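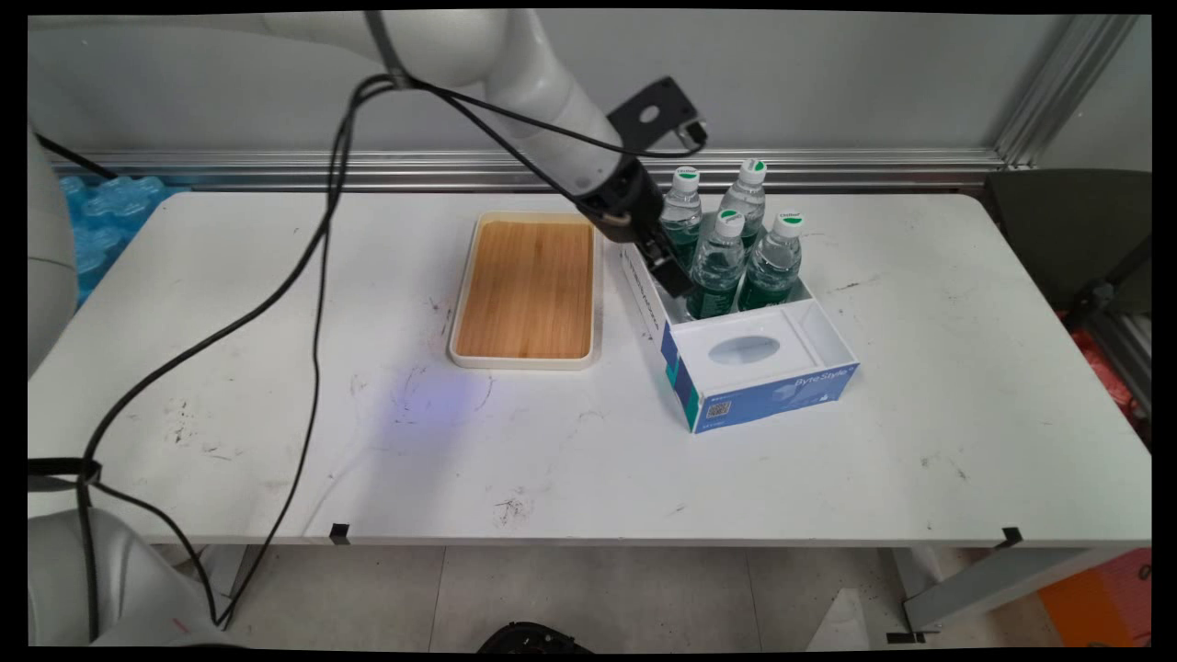
Gonzalo Ortuño would walk an extra mile for a good spring, he told me, and would think nothing of walking back again the same way if the water was worth a second mouthful. We were sitting on a low wall in Parura at the time, with our boots off, and I had just asked him why anyone would plan a whole holiday around drinking water.

It had seemed a fair question when I set out. I grew up with a kitchen tap and never gave it a thought, and the bottles in the shop all tasted the same to me. Then a friend lent me a little guide to the spring paths between Parura and Sakarik, and I read it in the bath one wet night in February, and by the time the bath was cold I had more or less decided to go.

The path is 16 miles long if you keep to it, and hardly anybody does. It starts behind the bakery in Parura, goes up through plum orchards (do ask before you pick anything) and then follows an old mule track along the side of the valley. The springs come one after another, some with a stone trough and a tin cup on a chain, some no more than a wet place in the bank with a bit of pipe pushed into it. Each has its own name and its own set of loyal drinkers, and you will hear some very strong opinions if you stop to chat.

The one called Avram is the sour one. It fizzes a little, all by itself, and leaves an orange stain on the stone, and I am afraid I pulled a face at my first sip. Gonzalo was delighted. He says it takes three visits to like it and a fourth to miss it when you get home. I have made two so far, and I can report that the second was easier, particularly with a piece of salty cheese in the other hand.

Prandenis is another matter altogether. It sits at 493 metres, under a pair of beech trees, and the water is so soft that tea made with it comes out pale and sweet. Laurențiu Coman keeps the guest house just below, and he carries it down every morning in two enamel cans for the breakfast table. He showed me his father's notebook, where the flow was written down week by week for years — pencil mostly, with the odd shopping list in between — and he has kept it up himself, though he admits his weeks are sometimes a fortnight long.

Over 4,000 people came through last summer, he told me, which sounds a great many until you are up there on a September morning with only the jays for company. He would like them to stay longer. Most fill their bottles, take a photograph and hurry on to Sakarik for lunch, and so they miss the evening, when the village comes up with its jugs and everyone sits about on the grass and talks about their knees.

I stayed for 4 nights in the end, having booked for two. If you go, take a cup of your own and a decent pair of socks, and leave room in the rucksack for the plum jam. The bus back to Parura leaves Sakarik from outside the chemist's, and the driver will wait if he sees you running.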